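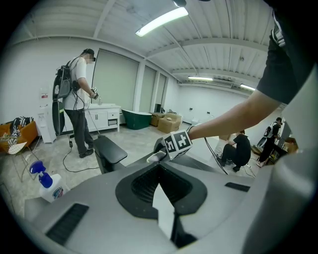 Marker cube held over the opening before a run. Open day, upstairs hall.

toolpost_34
Went to the Larnadeck open day in June and promised a write-up. They had handheld grippers and marker cubes out on the floor, with cables running to the backpacks. Visitors could try a gripper after a short briefing. My group had 4 people in it and we got two turns each.

The talk before the demo covered their calibration routine. As presented: show the cube to the gripper camera at close range, hold still, rotate, repeat until the software has enough views. They quoted 100 accepted views per session. Anything with motion blur is thrown out automatically. After that you record the task, then show the cube again at the end so drift can be checked.

Handout was two pages. No numbers on repeatability, which I asked about. The answer was that they are still measuring it.

flatbelt
What was the actual task?

toolpost_34
Pick up a small item, move it, set it down. Nothing difficult. The second turn was the same with the item started in a different place. Most of the talk was on tracking, and the tasks were there to give it something to track.

Cutari_user
Why a cube at all? We have a Cutari cell at work and calibrate off a flat board. One plane, printed once, glued to aluminum, checked with a straightedge. A cube has several faces, each with its own placement error, plus the edges. I would not trust one that gets passed from hand to hand at an open day.

onano_bench
Depends on what it is for. A flat board gives poor pose estimates when seen nearly straight on, and it vanishes when you turn it. With a cube there are usually two or three faces in view. For a person moving a gripper by hand that matters more than the last tenth of a millimeter. We use both on the Onano bench, board for intrinsics and cube for pose.

Cutari_user
Fine for pose. My objection is to calling it calibration. If the faces were never measured against each other you are only checking that the software agrees with itself.

toolpost_34
They did say the face offsets are measured once per cube and stored. I did not see the file, so take that as their claim.

flatbelt
How heavy was the gripper? I did a similar session at the Ziółkowski workshop and my wrist was done after ten minutes.

toolpost_34
Did not weigh it. It is bulky for a handheld and you notice it with the arm extended. Close to the body it was fine. The cable bothered me more than the weight. I stepped on mine once.

onano_bench
Same here with cables. We went to overhead drops and lost fewer sessions to pulled connectors. Did they say how long a full session runs?

toolpost_34
About 235 seconds including both cube checks. Mine ran longer. I was told to redo the first check because I turned the cube too fast.

Cutari_user
If you get the handout scanned, please post the page with the offsets procedure. I will withdraw the objection if it holds up.

toolpost_34
Will scan it tonight.

Contact the moderators | Copyright the respective posters | Back to top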